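검색어를 입력하세요 검색

2019년 1월 작업 노트 / 양손 조작 과제반

작성: Margareta Costache
공유: Teodor Stanciu, Arkulcombe 팀

오전에 Tellora 로그 정리. 지난번 기록분 169건 중 타임스탬프가 어긋난 것을 빼고 130건만 남김. 좌우 그리퍼 시계 차이가 원인으로 보이며, 시작 시점에 동기 신호를 한 번 넣는 방식으로 변경. Teodor가 스크립트 수정 후 저장소에 올림. 파일명 규칙은 그대로 유지.

학기 말 발표 기준은 연속 100회 기록. 중간에 끊기면 처음부터 다시 센다. 채점표에는 접근, 파지, 복귀 세 구간의 시간을 따로 적게 되어 있어 구간 표시 키를 새로 지정함. 왼손 구간과 오른손 구간이 겹칠 때 어느 쪽에 넣을지는 미정. 일단 먼저 닫힌 쪽 기준으로 기록.

Gedora 쪽 변환기는 408번 파일에서 멈춤. 메모리 문제는 아님. 헤더에 빈 필드가 있고, 이를 건너뛰면 정상 통과. 근본 수정은 2월로 넘김.

목판 배치 메모: 매트 가운데 부근, 긴 변이 작업자 앞뒤 방향. 양쪽 그리퍼를 판 좌우에 두고 턱이 서로 마주 보게 잡는다. 케이블은 각각 바깥쪽으로 뺄 것.
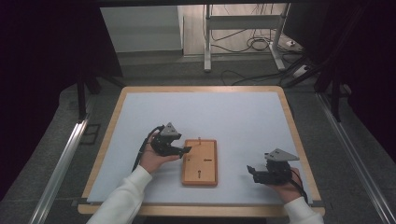
그림 1. 목판과 좌우 그리퍼 배치

확인할 것
- 왼손을 판 위쪽 모서리 가까이 둘 때와 아래로 내릴 때의 접근 시간 비교
- 삼각판 각도에 따른 추적 손실 여부
- 그리퍼 완전 닫힘 값 재측정. Fehr 설정 파일의 값은 예전 것임

Teodor에게: 구간 표시 키 바뀐 것 README에 반영 바람.

최근 글
Tellora 시계 동기 절차
Gedora 변환기 오류 목록
Fehr 설정값 변경 이력
Arkulcombe 팀 발표 순서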